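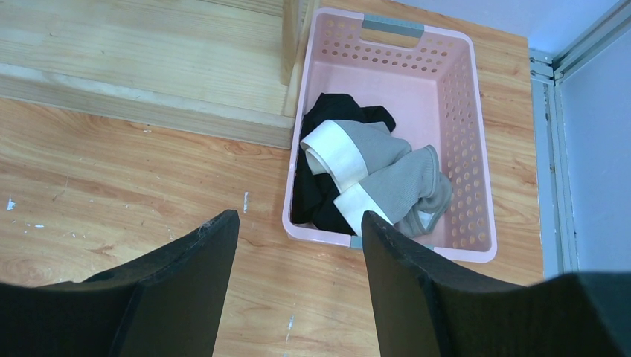 House rules for the basket task

I rewrote our rules in March after Pascal Fuchs read the old ones and found 14, most of which no one followed. Now there are six.

Start with the basket flat on the floor and the clothes already in it. Dark and light pieces can go in together. Keep your hands out while the arm is powered — even if a sleeve is caught on the rim. Stop after two failed grasps and write it down. Wipe the fingers at lunch. Don't tidy the pile between runs.

The last one still gets broken, mostly by me.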